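Week 2 handout: choosing a teaching kit
Notes from my session, 5/1/19

Right, so last time Hiwot Gidey took you through the big arms, and today I'm on the cheap end -- the hand-held gripper kits you work yourself, one in each hand. The one I keep coming back to is the Nudberg pair from Fostau. You hold it, squeeze the trigger, the jaws close, and your movements get recorded for a robot to learn from later.
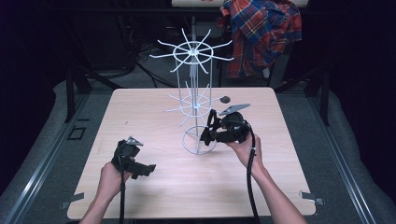
Price first, as you'll all ask! The pair is 3,000 with the cables, and Fostau will lend you a set for 12 days before you pay. Tsikata do a lighter one but I found the trigger stiff, and my thumb was sore after 30 goes.

Things I'd want in your write-up: grip, weight, cable length, how long it takes to strap on.
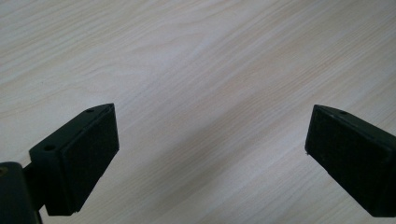

Pads are where I get fussy. Maureen Lambert swears by soft rubbery ones and she may well be right for fruit. For thin wire I like a broad flat face, and the matte black pads on these fingers suit me nicely (do check the edges for nicks before you sign for a set). Spares come from Hina, order by March.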